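Duseck Building, second floor: room safety check
Tue 23 April
Checked by: Zanele Mofokeng
Passed to: Thabiso Kekana

Exit door opens fully: OK
Corridor clear: Boxes by the stairs, moved same day
Extinguisher tag: OK, next service January
Emergency light: FAIL. Went out before the 60 minutes were up. Telico to replace battery.
First aid kit: Short of burn dressings and tape
Window latches: 2 loose, job no. 2538
Sink and drain: OK
Heater guard: OK
Tabletops tidy, cables off walkways: See comment

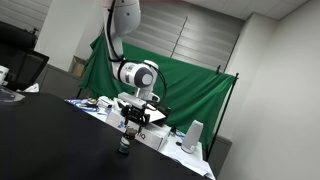
Item 9. Black table, small jar near the edge. Move jars toward the middle and coil spare cables.

Recheck items 4 and 6 after repair.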